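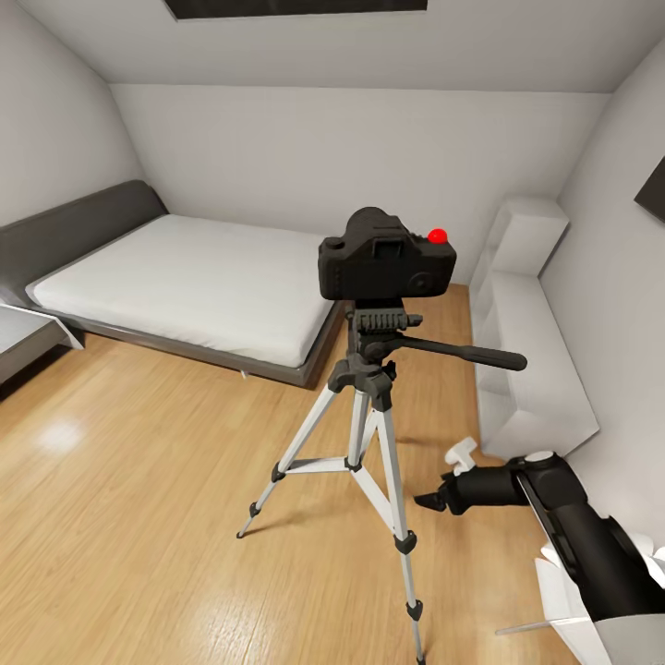 Small bedroom, light honey-colored wood floor, camera on its tripod.

# Cladex 469 Floor Oil – clear matte

Sold by Christodoulou Floor Supply. Counter and mail order.

Penetrating oil for bare interior wood floors. Goes in, wipes off, leaves a low sheen. Not a varnish, doesn't build a film. You'll feel the grain underfoot after, and if that's not what you want, look at the water-based finishes page instead.

In stock again as of April. Quart and gallon cans both. The sample tins are still back-ordered, no date from Cladex yet, please don't order a gallon just to test a board – come by the counter and we'll pour you a bit in a jar.

## Quick specs

| | |
|---|---|
| Type | Penetrating oil, single part |
| Color | Clear (warms most woods a little) |
| Sheen | Matte |
| Coats | 2 on most floors, 3 on thirsty ones |
| Between coats | Overnight, longer if the room is cold |
| Socks on it | Next day |
| Furniture back | After 3 days |
| Rugs back | After 20 days |
| Cleanup | Mineral spirits |
| Use outside | No |

The rug line is the one people skip. Full cure is slow. A rug with a rubber backing down too early will leave a mark you can see forever and we can't refund for that.

## What it's good on

Oak, ash, maple, birch, pine, old fir. Solid boards or engineered with a real wood top layer thick enough to sand.

Maple is fussy. Soaks up less, so wipe sooner. Pine goes more yellow than oak does, especially in a sunny room. If you're trying to keep pine pale you want the Cladex white tint version (separate listing), or put up with it.

Won't work on:

- anything with old varnish or wax still on it
- laminate or vinyl, obviously
- factory-coated boards, unless you sand right through the coating
- tropical woods with a lot of natural oil in them. Some take it fine, some stay sticky for a week. Test first.

Not sure what's on your floor now? Drop of water on it. Sits there in a bead – there's a finish. Goes dark and sinks in – bare, or close enough to need a light sand and nothing else.

## Putting it down

Read the can too. The can wins if we disagree, Cladex changes the wording now and then and we don't always catch it.

1. Sand. Finish at a medium-fine grit and stop there. Go too fine and the wood closes up and the oil just sits on top.
2. Vacuum. Then vacuum again. Edges, corners, under the radiators, gaps between boards.
3. Wipe with a barely damp cloth and let it dry all the way.
4. Stir the can. Don't shake it. There's a flattening agent that settles on the bottom, and skipping the stir gets you a shiny first half of the room and a dull second half.
5. Pour a small puddle and spread it with the pad, along the boards. Work a few boards at a time, wall to wall.
6. Wait until it's soaked in. Dry patches get more oil right away.
7. Wipe off everything that hasn't gone in. Clean cotton rags. Change them often.
8. Overnight. Then again, thinner.

Plan your way out the door. We say it every time and we still get the phone call.

Thin is the whole trick. Nearly every complaint we get on this product is too much left on the surface – tacky floor, gray footprints, shiny lap marks. If it's tacky the next day, put a little fresh oil on a pad, rub the sticky area until it loosens, wipe hard. Usually comes right.

### RAGS – please read

Oily rags can heat up by themselves and catch fire. Not a scare line, it happens. Spread them flat outside to dry, or put them in a metal can full of water with a lid on. Never in a pile, never in the kitchen trash, never in the truck overnight. Same goes for the pads, and for the dust bag on your sander if you've been sanding between coats.

Open the windows. The smell is strong the first evening and hangs around a few days. Keep pets out. Pilot lights off.

## How much to buy

Depends on the wood and how you sanded. Coverage chart's printed on the side of the can and there's a big copy by the register. Measure the room, don't guess, and bring us length and width in feet. Closets count. People forget the closets.

Old softwood drinks a lot on coat one and hardly any on coat 2. New oak is pretty even. When you land between sizes, get the gallon. It keeps if you seal it well – press the lid down with a block of wood and a mallet, store it somwhere that doesn't freeze.

One batch per room if you can. Clear doesn't vary much, but the matte can be a hair different from one batch to the next, so check the numbers on the lids. We'll match them at the counter if you ask. For mail orders write "same batch" in the notes box.

## Stuff to go with it

**Deko applicator pad and block.** White pad, velcro back, fits a regular threaded pole. Get a spare pad. Washing them out isn't worth the spirits.

**Deko edge pad.** Small one for along the baseboards. Brush works too, if you've got a decent one and you tape.

**Dutow floor soap.** For after. Mild, leaves nothing much behind. Regular supermarket floor cleaner strips oil over time and then the floor looks gray by the door. A capful in a bucket, mop wrung nearly dry.

**Dutow refresher oil.** Once a year in the hallway and kitchen, bedrooms a lot less. Rubs on by hand. Works over Cladex without trouble, we have it on the shop floor that way.

Cotton rags by the bag, at the counter only. Mineral spirits at the counter only also, can't ship it.

## Questions we get

**Can I do just one worn patch?**
Yes, main reason to pick oil over varnish. Light sand by hand, feather it out, oil, wipe. It'll look a bit fresh for a month and then blend.

**Is it waterproof?**
No. Spills are fine if you wipe them up. A leaky plant pot isn't. Get a saucer, or better a saucer on feet.

**Can I put it over stain?**
Over an oil-based stain that's fully dry, yes. Over water-based, test a corner. Over gel stain, no.

**Bathroom?**
Powder room, sure. Full bath with kids in it, we'd talk you out of it.

**Varnish over the top later?**
Not really. You'd be sanding it all back. Decide now.

**My floor went darker than I thought.**
Wipe bare wood with mineral spirits before you start and look at it while it's wet. Pretty close to the color you'll end up with. If you've already oiled, it lightens a touch as it cures, but only a touch.

**Chair scratches?**
Felt pads under everything. Replace them when they get gritty, a gritty pad is sandpaper. Rolling desk chairs need a mat – after the cure, see rug line above.

**Stairs?**
Yes. Do every other step, so you can still get to bed, then the rest the next night. Matte isn't slippery, but give it the full overnight anyway.

**Old dog, long nails?**
You'll see scratches. They show less than on varnish as there's no film to turn white. Refresher oil hides most of it.

## Shipping and returns

Ground only. Flammable liquid, so no air, which means no Hawaii and no Alaska. Sorry. Carrier won't leave it on the porch in some areas, so somebody should be home.

Unopened cans come back for store credit. Opened cans no, even if you only looked inside. Dented can on arrival – take a picture before you open it and email us, we'll send another one and sort out the carrier ourselves.

Rental sanders are on a seperate page. They go fast in spring, reserve ahead. Drum and edger go out together, paper is extra and you only pay for what you use.

## Before you check out

- room measured, closets in
- spare pad in the cart
- rags, more than you think
- metal can with a lid for the used ones
- test board done, or a hidden corner

Safety sheet is on request – email or ask at the counter. White tint and the dark brown version have their own listings, same instructions apart from stirring, which you have to keep doing all the way through the job or the color drops out.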